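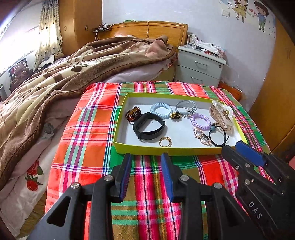

Hand-held gripper pair: left finger closing late again
January, posted by plaidbench

Evening all. My pair of DAS grippers has done 2174 open and close cycles on small stuff (hair ties, bracelets, a very annoying little ring) and the left finger on one of them now lags behind the right. You squeeze, the right one goes, the left one has a think and follows. I cleaned the blue pads on Saturday and it made no difference at all. Before I order a new linkage from Zostader, has anyone cured one of these at home?

ntuli_rig
Pivots, I'd bet money on it. We had the same on the Ntuli bench and it was fluff from a blanket wound round a pin. My routine, for what it's worth:

1. Pads off, wash in warm soapy water, leave overnight. Don't use spirit, it made ours go shiny.
2. Back each pivot screw off a quarter turn and work the jaws by hand. If the lag goes, it was overtightened.
3. Pick the fluff out with a wooden toothpick, one drop of Flelano light oil per pivot, wipe off anything you can see.
4. Test on the soft things first. Coil hair ties are brilliant for it – they show up a lazy finger straight away.
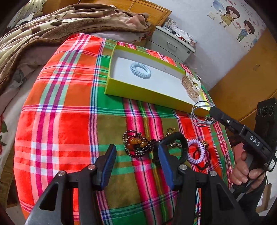

5. Then try the thin stuff, a wire loop or a fine chain. If both tips meet on it cleanly, nip the screws up and leave well alone.

jerkport_dave2
Sorry, disagree on the oil. Oil plus blanket fluff is paste! I run mine dry and just brush the joints out every 470 cycles. Two years on the Jerkport cell and I've changed one screw.

ntuli_rig
Fair enough, but yours lives over a bare steel bench. On a cloth I'd still oil, just not much of it.

plaidbench
Right, did step 2 tonight and the left pivot was miles too tight, my own fault from the last time I had it apart. Quarter turn back and it's much better, though there's still a tiny lag on the grey elastic. Leaving it dry for now to keep the peace. Does anyone know if the Zostader pads fit, or do they need trimming?

jerkport_dave2
Trim the bottom edge by 2 mm and they go straight on.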